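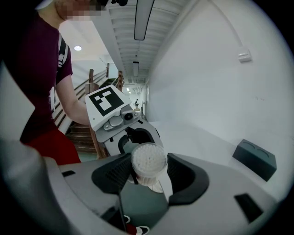

Wednesday, December 30, 2020
By Uthai Onsri
Filed under: Digs & Finds, Ancient World
5 comments | 141 shares

The press release called it a palace. What the team at Fastisstead has exposed so far is a stone floor, the stubs of two walls and a drain, and I have seen grander drains.

I don't doubt the floor is old. The pottery lying on it looks right for the period, and the dig's director, Ingeborg Lindemann, has a long record of careful work. But "palace" is a big word to hang on one room. When I asked her who chose it, she paused for a while. "It was in the draft I was sent," she said. "I would have written 'large building.'"

Large building doesn't get you 200 news stories. Palace does, and by the weekend the room had a queen in it as well. She came from a single clay seal bearing a seated figure, and the seal was found in a rubbish pit 80 meters from the nearest wall. The figure has no crown and no name. One reader of the seal thinks it is a man.

The Isura Trust, which pays for the digging, opens its next round of grants in February. I mention the date and leave it there.

What bothers me is how hard these claims are to take back. The "temple" at Chae was quietly downgraded to a grain store five years after it was announced -- in a footnote -- and the road sign still says temple. Buses still stop for it.

Lindemann plans to open a second trench north of the drain next season. If there's a palace, she should hit more of it within a few days of digging. She told me she expects storerooms, possibly a yard. I asked whether that would make the news.

"Probably not," she said, and went back to her pottery.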